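Three hundred snacks a week, by hand
July 3, 2023
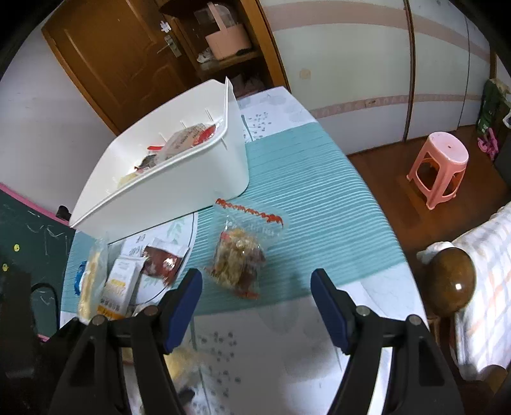
Szymon Malinowski has been teaching robots to tidy up for 16 months, and his own flat, he says, has never looked worse.

"I put things in boxes all day. Then I take them out and put them in again. By the evening I can't look at a cupboard."

His work at Susier starts with a pair of gripper fingers on a handle. He carries it to a table, picks up whatever is there, and the recording goes off to train an arm he rarely sees. He finds packets the hardest. "A cup is a cup. A bag of dried fruit changes its mind when you squeeze it."

So what makes a good demonstration? Going slowly, apparently, and not being clever. In April he lost 38 recordings in one go after he took to flicking wrappers into the bin from a height. "I was very proud of it. The robot learned to throw."

He did try remote control first, steering the arm with a headset on. It made him seasick, and he managed 16 packets before lunch. With the handle he gets through 300 in a week and can feel when one is slipping.

Does the robot do it better than he does yet?

"No. But it doesn't eat any of them," he says, "so on paper we're close."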